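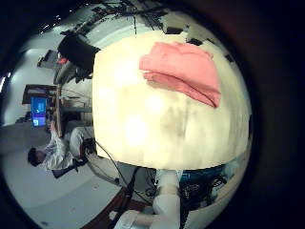
Folded pink cloth on a cream-white surface.

How to trace a soldier through old regimental papers

Many people ask me how to begin when they have only a surname and a family story about a war. I have done this for my own family, and later for neighbors, so I write down the steps as I do them. English is my third language, please forgive the small mistakes.

Step 1. Write the story before you check it. Ask the oldest relative and put down the words exactly, also the parts which sound wrong. My mother's uncle always said that Gualtiero Fabbri served "at the river by Wudberg." For years I looked for a battle there. It was a supply camp, and he was a baker.

Step 2. Make a list of spellings. Clerks wrote what they heard. For Krešimir Grgić I searched also Gergich, Gergitsch and Kresimir Gergic, and I found him under the second one. Keep the list next to you and cross out each spelling when you finish a register.

Step 3. Find the unit. A name alone is weak, but a name with a company and a month is strong. Look first in the muster rolls, then in the pay lists. Pay lists are boring to read and for this reason they are often more complete. If a man disappears from the roll in August, the pay list may show that he was moved to another company and did not die.

Step 4. Order the papers. The reading room in Pakoneck gives 3 boxes at one time, and the request must be in before Friday noon if you want them the next week. Write the box number and the page on every note. I did not do this in my first year, and I had to read one box of 700 pages again.

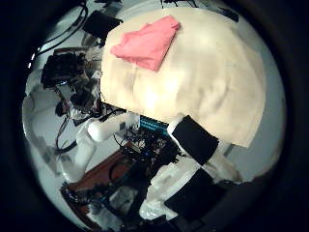 Pink cloth, folded, on top of the cream one.

Step 5. Compare with the other side. When two armies met, both wrote reports, and the numbers almost never agree. For the fight at Plokurora one report gives 1000 men at the bridge and the other gives less than half. I do not choose between them. I write both, with the source after each.

Step 6. Read the letters last. A letter is lovely to find – but it can pull you to believe everything in it. A soldier knew his own tent and his own road, and the rest he heard from others. When you know the dates and the places, you can see which parts he saw himself.

If the trail stops, leave it for a season and try the church books of the home village. In Parisi the priest wrote the names of men who left for the army in the margin, beside their baptism. The writing is very small, so bring a magnifying glass.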